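Review: Prosar compartment tray by Filtetetti
Posted Oct 30, 2024

I bought the Prosar tray in January, so I have now used it long enough to write something useful. The price was 51 dollars with delivery, from the Chiriac web shop. For a tray this is a lot of money, and I hesitated during several evenings before I pressed the button.

In our apartment we have one small room where everything without a place finally arrives. Sewing things, small bottles, bowls, brushes, screws from furniture which we do not have anymore. Before the Prosar I kept these in shoe boxes. The boxes were free, but I had to open all of them to find one thing, and I closed them again in a bad mood. 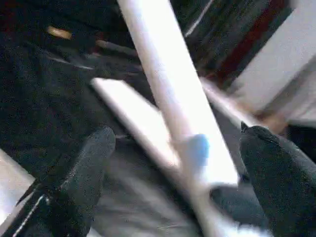

My first try at solving the problem was a tray by Prestesix, and I must compare the two, as many people will choose between them. The Prestesix is cheaper and lighter. Its dividers can be taken out, which sounds practical. In my use they came out also when I did not want it, mostly when I carried the tray with one hand. With the Prosar the walls are fixed. You accept the arrangement as it was designed, and after a week I stopped thinking about it.

The space is divided well. There is a long channel through the middle with tall walls at the sides, and the parts next to it are more open. A bowl can stand in one of these and it does not travel when I move the tray from the table to the shelf. In the channel I keep long things, such as brushes and a ruler. The surface is matte and slightly textured, which I like, although fine dust stays in the corners and I need an old toothbrush for it. 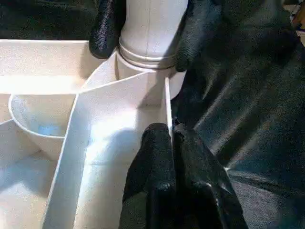
The Prosar tray with a round bowl in the left compartment.

Now about the walls between the compartments. They are thin. I was afraid that they would break in the first month, and I am pleased to report that nothing broke. Still, I would not put a heavy hammer there. The edges are not sharp, but they are not so comfortable for the fingers when you lift a full tray by them. Filtetetti should add a real handle. I wrote this to them and received a polite answer without any promise.

Tall bottles are a question of balance. If the bottle is full, it stands well. If it is almost empty and the tray is pulled quickly, it leans on the wall and sometimes falls. I solved it by putting the bottles close together.
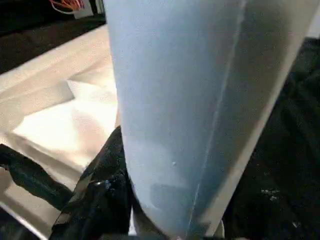
Raghavendra Varma wrote to me that he owns two of these trays and that his bottles fall too, until he puts a folded dishcloth under them. He also says the white color is a mistake for a workshop, and that he would pay five dollars more to have it in gray. I understand him. In my small room white is fine, because I see immediately what is inside. 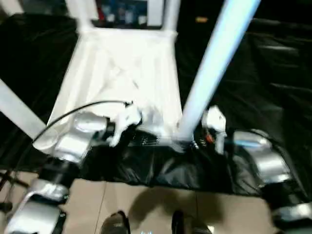 Cleaning takes me more time than I expected. I empty the whole tray, wash it in the bathtub with warm water and a little soap, and leave it upside down until the next morning. For sorting the small things I want a dark background, and a black sheet like the one spread there is good for this purpose: a white button or a piece of thread is easy to find on it. The wrinkles are less good, small beads roll into them. A white cloth over the seat of the chair, hanging down in folds, is my usual solution when I want to lay clean things near me and the table is already full.

Would I buy the Prosar again? Yes, but I would wait for a discount. If you carry your tray often between rooms, look first for a model with handles. If it will mostly stay on a shelf, the fixed walls are worth the difference in price. Please measure the shelf before you order. Mine was too narrow by two fingers, and the tray now lives on the shelf below, where the vacuum cleaner bags were before.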